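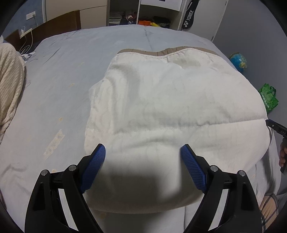 Saying it in the mirror: a winter of affirmations

Search this blog Go

In February I finished a course of daily affirmations. A few people have asked whether it did anything for me and I have given each of them a different answer, depending on how tired I was. I would like to have one answer, so I am writing it down.

The course was called Grerkeline and it cost £79. It was run by Kaan Altıntaş from a room above the old bank in Hosby, with a booklet and a recording for each week. Hacer Ateş had done it the year before and lent me her booklet to look at. She had filled in all of it in pencil. I read more than I should have, then signed up myself.

How it worked

You chose one sentence. It had to be in the present tense, it had to be about yourself, and it couldn't contain the word "not". You said it out loud in front of a mirror, morning and night, for 35 days. Then you wrote a line in the booklet about how it felt to say it. You weren't meant to write about whether it was coming true. Kaan was firm on that.

My first sentence was "I am calm with my family." I had just had a bad Christmas with my sister and it seemed the obvious thing to work on. Kaan read it and asked me what calm looked like. I said it looked like keeping quiet. He asked if that was what I wanted and I said I supposed not, and he sent me away to think of another.

The second one was "I speak plainly and I listen." I kept that one.

The first week

I felt silly. I had expected to, and everyone warns you, but it was a different kind of silly from what I had imagined. I wasn't worried about being overheard. I live alone and the walls are thick. What bothered me was that my face didn't match the words. I would say "I speak plainly" and look like someone apologising to a bus driver.

My line in the booklet for the third morning says "Said it to the tap." I had looked down at the basin the whole time. The next evening I managed to look up for the second half.

I also learned that I have a telephone voice and that I use it on myself.

The middle

There is a stretch where nothing happens. Hacer had told me this and her booklet showed it too, with line after line of "same" and "fine". Mine has a drawing of a teapot in it.

I tried an app for a while, called Daltar, which plays your sentence back to you in your own voice while you fall asleep. I gave it up. Hearing myself in the dark made me want to argue. It also kept suggesting other sentences, mostly about money, and I had enough to do with the one I had.

Some people in the group were doing it for money and I don't want to sneer at that. Selim Taşdemir was behind with his rent and his sentence was "Money comes to me easily." He said it every day and I believe he meant it. He was still behind at the end, but by then he had rung the landlord and agreed a plan, which he had been putting off since the summer. He thinks the sentence got him to ring. Kaan thinks so as well. I think it might have been that we all asked him every week how it was going. I don't see how you would find out which of us is right.

This is my main quarrel with the whole field. If something good happens, the sentence did it. If nothing happens, you had a doubt somewhere and the doubt got in the way. The booklet has a page on "hidden resistance" and I read it several times hoping it would say something I could check. It doesn't. My aunt, Firdevs Sezer, who did not come on the course, read the same page at my kitchen table and said it reminded her of a slimming club she used to go to.

The phone call

The thing I tell people about, when I am in a mood to defend the course, is the phone call with my sister.

Hacer Sezer (my sister, and the reason I have to use surnames when I talk about either Hacer) rang one evening about our mother's flat. We had been circling it for months. She wanted to let it out and I didn't, and neither of us had said so. I had said things like "it's up to you" and "whatever's easiest". She had said "I just thought I'd mention it".

I had done my sentence a few minutes before she rang. I said, "I don't want to let it yet. I'm not ready for other people to be in there." There was a long gap. She said she had thought I was being difficult about the paperwork. I said no, it was that. She said all right, could we talk about it again in the spring, and I said yes.

It was a short call. I then stood in the hall for quite a long time.

Would I have said it without the weeks at the mirror? I don't know. I had practised saying a plain thing out loud in a normal voice, and then I said a plain thing out loud in a fairly normal voice. Put that way it sounds like practice and nothing more mysterious. I am happy with practice. I would have paid for practice, though perhaps a bit less.

The listening half has gone less well. Hacer says I still finish her sentences.

What I do now

I stopped the evening one as soon as the course ended. I still do the morning one on most days while the kettle boils, with no mirror. I've changed the wording twice. At the moment it is "I can say what I want and wait." The waiting is the hard part for me.

I did not sign up for the second level. It is £99 and includes a weekend at Dursun, which I am told is lovely, with a lake. The second level is about "calling in" things you want from outside yourself, such as a house or a partner, and I don't believe in that part. I told Kaan so when he asked. He took it well and said I could come back if I changed my mind.

If you are thinking of trying something like this, I would say pick a sentence about something you do. "I speak plainly" gave me something to try the same afternoon. "I am loved by everyone I meet" would have had me watching the woman in the chemist's for signs. And do it with at least one other person, even if you only send each other a message once a week. I have kept up with Hacer Ateş in this way and we have nearly stopped talking about affirmations altogether. Last time it was mostly her boiler.

The flat is still empty. We are going over next month to sort out the books, and my sister has asked me to say in advance which ones I want, so I am making a list.

Last updated: February

Contact | Copyright the author, all rights reserved | Back to top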